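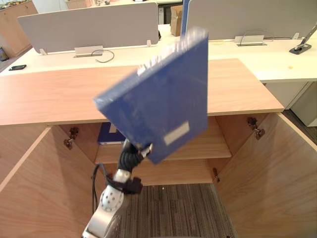
The arm with a blue binder in its gripper, in front of the open cabinet at our Donville office.

Shelving task: progress report to De Graaf
July 11, 2021
3 min read

The office work is finally moving at the pace we hoped for when we wrote to you in January! We now have 82 usable recordings of the binder task, all made by people guiding the arm by hand controls through a real cabinet, with real doors and a real shelf, next to desks that are in daily use.

Binders have been a wonderful choice. They are stiff, heavy for their size and awkward to hold by a corner, and when one swings in the gripper the learning system gets exactly the sort of example our old block-stacking set never gave it. Jianhua Gu wants more of the tilted grips, so we now keep them in the set as long as the binder isn't dropped.

Josefien Goossens and Sem De Smet do most of the guiding. A good session gives us 40 recordings before we throw any out, and labeling is still slower than recording. Sem has rewritten the labeling tool (it saves as you go now, a huge relief), and Josefien is trying out shorter sessions, as her last few tries of the day tend to get sloppy.

Two things are behind. The second arm has not reached Garkwood, and fast moves still blur the binder so much in the camera view that the spine can't be read. Hamidreza Tabrizi is testing a shorter exposure.

Next we start on door opening, with six people guiding. We'd love to have you visit and try the controls yourselves.

Els Bosman, project lead

Related
Garkwood site: floor plan and safety check
First notes on drawer tasks
Dondcombe workshop summary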